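Kunside Paper Cups, Gray and Lime
By Malou Frandsen
September
96 shares | 15 comments

I finally have a paper cup I like! I've been buying the thin white ones for years, and then the Kunside colored set turned up at Hakim, the party supply place by my office, so I took home one sleeve of gray and one of lime.

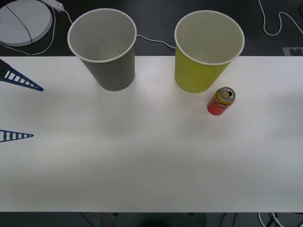

Gray on the left, lime on the right, a small red-orange can for company.

First off, the color. The gray is calm and goes with anything, and the lime is cheerful without screaming at you (my sister Yaneth Guzmán wants it for every birthday from now on). Both have a rolled rim that feels nice on the lip, and I love that the inside is pale, so you can see what you poured.

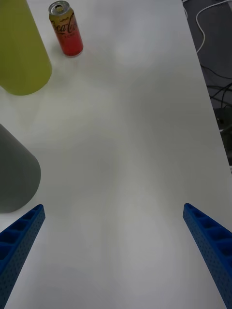

Page 2

They're taller than a slim can, and that's the size I want for cold drinks. A whole can goes in with ice on top and I still don't slosh it on the way to the porch. Two colors also means two people can keep track of whose is whose, no marker needed!

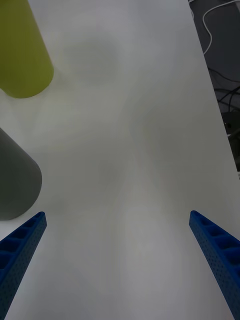
Cleaning up around them

My table is white and matte and it shows every ring, so I was watching for leaks. I left iced tea in the gray one from lunch until dinner on Wednesday and the bottom stayed firm. The Zanitz cups I had before went soft in an hour.
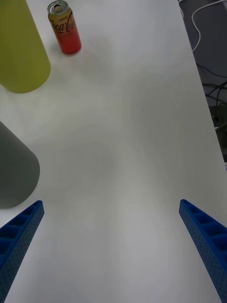 What I'd change

I wish the sleeves came mixed, and the lime is a little muted next to what the label promises. Small stuff. I'm already down to my last few gray ones and going back for more.

Questions? Write to the Hindano reviews desk
© Hindano. All rights reserved.
Back to top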